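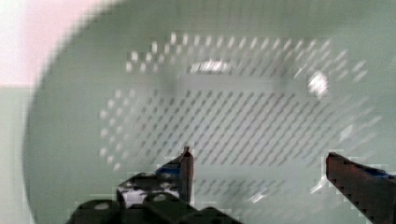
Olitz Nivari – Aufnahmesatz für Greifvorführungen

Der Nivari zeichnet Vorführungen auf, aus denen ein lernendes System das Greifen von Haushaltsgegenständen übernimmt. Er besteht aus einer kleinen Kamera für das Handgelenk, einer Halterung für Zweifingergreifer und der Aufnahmesoftware Stomell.

Bedienung
Eine Person führt den Arm von Hand oder über ein zweites Steuergerät. Stomell speichert Kamerabild, Gelenkstellungen und Fingeröffnung mit gemeinsamem Zeitstempel. Jede Vorführung wird mit dem Fußtaster gestartet und beendet. Misslungene Durchgänge lassen sich sofort verwerfen oder als Fehlversuch kennzeichnen – beides ist für das Training brauchbar.

Technische Angaben
Bildrate: 30 Bilder pro Sekunde
Anschluss: USB-C, Kabel 3 m
Speicherung: lokal, ohne Cloudkonto
Befestigung: vier Schrauben M3, Adapterplatte liegt bei

Beispieldaten
Zum Lieferumfang gehört der Datensatz Ogunleye Küche mit 1739 Vorführungen. Enthalten sind Aufgaben mit Geschirr, Sieben, Dosen und Tüchern. Die erweiterte Fassung mit 3834 Vorführungen ist gesondert erhältlich.

Hinweise
Die Kamera hat einen festen Fokus. Sehr nahe Flächen werden unscharf wiedergegeben, glänzende Teile können Lichtreflexe zeigen. Nach einem Wechsel der Finger muss die Öffnungsweite neu eingelernt werden.

Lieferbar ab Februar. Ersatzkabel und Adapterplatten führen wir unter Zubehör.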